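Tue 17 June – open day, bench 2 log

Written up the same evening by R. Navaratnam. Nuwan ran the door and the sign-in sheet, Hanne was on the e-stop, Lutz did the talking. Jahangir Roy came over from Civside at midday with the visitors from Kornedthorpe and stayed until we powered down.

Setup before doors. Homed both arms, warmed them up with the usual joint sweep. Joint 4 on the right arm came back with an offset again, small, but the same sign as last week. Re-zeroed and carried on. Gripper current limit left at the soft setting from the Miah tests. Wrist camera exposure locked, because auto exposure hunts whenever glossy film fills the view, and the policy was trained on locked exposure anyway. Checkpoint was the one Lutz froze on Friday. I wanted the newer one. Lutz said no new weights on a day with guests, and I had no good argument against that.

Training set behind the frozen checkpoint is 1,694 teleoperated episodes, all on thin-film bags. Somebody from the Kornedthorpe group asked why so few. Lutz answered that the first 4,000 we recorded were with the old fingers and do not transfer, which got a longer discussion than the demo itself. For the record, the old fingers had a narrower pad and the operators compensated by rolling the wrist. The policy learned the roll and kept doing it with the new fingers, where it only twists the bag out of the pinch.

Demo plan was 30 grasp-and-lift cycles on grocery bags, visitors free to rearrange the counter between cycles. Bags on the counter in with the packaged goods, perforated basket left at the back as an obstacle. No markers, no fixed start pose. 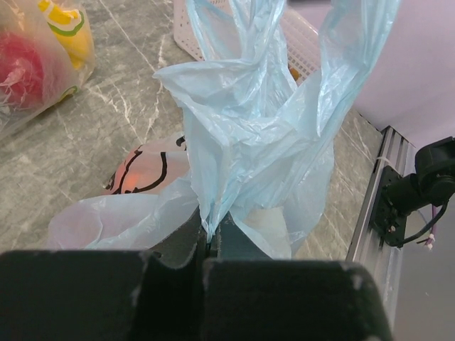 Approach height is still the weak point. Depth on film is close to useless, so the height estimate comes from the RGB head, and it drifts when the counter pattern shows through the plastic. Veined stone is worse than the plain white board we used over the winter. Hanne suggests using the finger current as a contact cue on the way down and ignoring the height estimate for the last stretch. I agree in principle. The current signal is noisy at the soft limit, so we would need to log it at the full rate first and see if there is anything in it.

Result: 30 cycles run, 6 failed. Split as follows.

Closed above the film, nothing in the fingers: 3
Picked up two bags together: 2
Stopped by Hanne, visitor's sleeve inside the tape: 1

The last one should not go in the policy's column but I am leaving it in the total, as agreed. Tape line needs to move outward by a full arm's reach. Nuwan will do it before the next visit.

The double pick is the one worth time. Both occurred with one bag lying partly over another. The grasp point was fine, the fingers simply went deep enough to collect the lower layer. A peel motion after the close (lift slightly, pause, check, continue) might separate them. Jahangir says the Jiltex people do something similar with fabric plies and offered to ask for their motion parameters. I do not expect cloth numbers to carry over to polyethylene, but the ordering of the steps might.

Cycle time was slower than rehearsal. I put that down to the retry logic, which backs off all the way to the home pose instead of to the pre-grasp. Known issue, my ticket, still open.

Questions from visitors, the ones I wrote down:

Does it know how hard it is holding? Only through motor current. No tactile sensing on these fingers.
Can it tie the bag? No.
What happens with wet bags? Not tested. Jahangir wants it tested by October.
Why not suction? Lutz took this one. Film folds and leaks, and the cup on the old rig blocked every time a label came loose.

Hardware notes after shutdown. Finger pads scuffed and dusty, no cuts. Wiped down with alcohol. One connector at the wrist had worked itself half out, reseated – second time this month, wants a clip. Zip ties on the rail all holding.

To do:

Full-rate current logging on both fingers (Hanne)
Retry to pre-grasp pose (me)
Joint 4 offset, check the encoder cable before blaming the encoder (me)
Tape line (Nuwan)
Send Civside the cycle sheet with the failure split, not only the total (Lutz)

Logs copied to the bench 2 folder. Cycle 11 has no audio, the rest are complete.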